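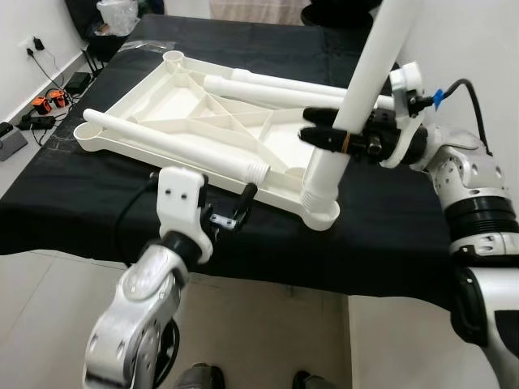 Why does a flat-pack stool wobble when all the parts came out of the same mold?

Mostly it's the joints. Parts from one mold are close to the same, but a leg that stops a hair short in its socket is a longer leg than the others, and the floor finds it right away.

Knock-Down Furniture, Unit 9
Plastic stools and small tables: legs, sockets, seats
Notes to go with the November sessions. S. Bajwa

Quick notes, typed up fast so you have something before the bench session. Bring these with you. Reading is the Savchuk packet, joints section only, skip the part on cam locks, we did that in Unit 4.

Words we use

Seat frame: the big molded piece. Top face is what you sit on, underside has the ribs.
Rib: thin wall molded into the underside. Stiffens the seat without making it a solid slab.
Brace: a rib running on the diagonal.
Socket: the cup the leg goes into.
Seat (verb): to go all the way home in the socket. Yes, same word as the thing you sit on. Sorry. On worksheets write "seated" for the joint and "seat frame" for the part and I'll know what you mean.
Shoulder: the step on a leg that stops it going deeper.
Racking: the whole stool leaning like a parallelogram when pushed from the side.

Why ribs

A thick slab of plastic is heavy, slow to cool in the mold and tends to sink in the middle. So makers use a thin skin and ribs. Square grid alone is good against bending down, poor against twist. Add diagonals and you get triangles, which resist twist much better. You've seen this with the cardboard frames in Unit 2 (the ones that folded up when Panya leaned on them).

Look at where the load goes. Person sits, skin pushes on ribs, ribs carry it out to the corners, corners push down the legs. If a rib stops before it gets to the corner, ask what's carrying the load the rest of the way. Usually the outer wall. Outer wall is doing a lot of work on these and gets no credit.

Leg joints, the kinds you'll meet

Push fit. Tapered leg, tapered cup. Body weight tightens it. Cheap, no tools. Comes loose when you pick the stool up by one leg, so don't.

Threaded. Leg end has ridges, turns into the socket. Holds when lifted. Cross-threading is the big failure, see below.

Snap. A tab clicks into a slot. Good feel, bad for taking apart more than a few times. The Trarnomik side table is this kind, we have one in the cupboard with a tab already gone.

Screw through. Metal screw from the top or side. Strong, needs a driver, people lose the screws. The Kukevwood bench does this with a cap over the screw head.

Be careful guessing the kind from a catalog photo. Pick the leg up and look at the end.

Assembly order, general

1. Clear the surface. Put a cloth down. Cloth keeps the face from getting scratched and stops small bits rolling.
2. Seat frame face down, ribs up.
3. Lay out all the legs before you start. Check both ends of each one. If the ends are different (rounded one end, ridges the other) decide which goes in the socket BEFORE you pick it up.
4. Look in every socket. Flash, grit, bits of packing bag.
5. First leg in by hand, straight. Not all the way.
6. Opposite corner next, then the other two.
7. Tighten all of them a little, go round again. Same idea as wheel nuts.
8. Flip it, stand it on a flat floor, press each corner.

On number 6, there was an argument last session about whether you go across or just go round. Going round works fine on a small stool. Across is a habit I want you to have for the bigger stuff in Unit 11, where it matters a good deal more.

Starting a thread

Hold the leg upright over the socket. Turn it BACKWARD, slowly, until you feel a small drop. That's the thread ends passing each other. Now turn forward. Two fingers only for the first turn. If it goes stiff inside the first turn, stop, back it out, start over. Forcing it cuts a new thread across the old one and plastic doesn't forgive that.

Keep your eye level with the joint. Looking down from above you can't judge the lean. Have your partner look from the side and say left or right. Long legs are worse for this, a tiny lean at the socket is a big lean at the top. 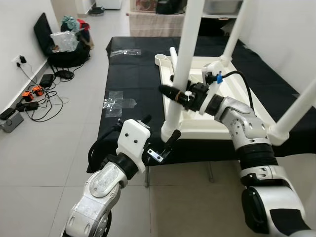
Working upside down is the part people want to skip, so a few lines on it. Flat-pack sheets nearly always start you with the seat on its face, and the reason is weight. The heavy wide piece stays put and you bring the light pieces to it. Try it the other way up and you're balancing the seat on one leg while hunting for the next. With the white stool on the black cloth, ribs up and legs pointing at the ceiling, you also get a clear look down into the round cup at the corner, and you can see how each leg leans compared to its neighbor. Tape the cloth if it creeps, clear tape is fine. Legs on some stools splay outward by design, so compare them to each other and to the sheet before you decide one is crooked.

Checking a finished stool

Rock test: press down on each corner in turn. Note which pair it rocks across.
Push test: palm on the edge of the seat, push sideways, gently. Watch the joints, not the seat.
Lift test: pick it up by the seat, then (threaded and screwed types only) by one leg. Anything move?
Turn test: try to turn each leg by hand. A seated one won't.

If it rocks, don't blame the floor first. Well, do check the floor, the bench room slopes near the sink. Rotate the stool a quarter turn. Rock moves with the stool = stool. Rock stays where it was = floor.

Fixes, in the order to try them
- loosen everything half a turn, stand it up, tighten on the floor
- pull the suspect leg and look in the socket again
- swap two legs over and see if the problem moves
- foot pads, last of all

Do not sand the leg end. Somebody does it every year and then we have a short leg for good.

Numbers for the worksheet

Parts cost on the sample stool is 386 in the worksheet units, before packing. Run size is 500. Sheet 2 asks what happens to cost per stool if the brace ribs come out of the mold. Answer in words first, then the sum. Allow 25 minutes for the whole sheet, and leave out shipping, I took that question out and forgot to renumber.

Bench session, what to hand in

Work in pairs. One assembles, one writes. Swap after the first stool.

Write down:
the order you put the legs in
any joint you had to back out and restart, and at what point it went stiff
results of the four tests
a sketch of the underside, ribs and sockets only. Doesn't need to be pretty. Arrows for where you think the load goes.

Then take it apart again and put the legs back with the seat frame. Last group left theirs half together and the next pair started from the middle, which made thier notes useless.

Questions that came up

Glue? Not in this unit. It stops it being knock-down furniture.

Does the leg being a hollow tube make it weak? For its weight a tube does very well against bending, most of the stiffness comes from the material out at the edge. Crushing at the end is the worry, so look for a plug or a thicker wall there.

Can we use a mallet? On the Proltwood push-fit kit, rubber mallet, light taps, okay. On anything threaded, never.

Why not four sockets molded right into longer stubs so the joint is lower down? Good question from the back row. Deeper socket means more grip on the leg and less racking, but the frame gets tall and won't stack flat in the box. We'll come back to it with the packing unit.

For next time

Read the Savchuk pages on tolerance. Bring a ruler, a real one with an edge that starts at zero. Panya Intarasuk is taking the second half and will want your sketches, so don't leave them in your locker.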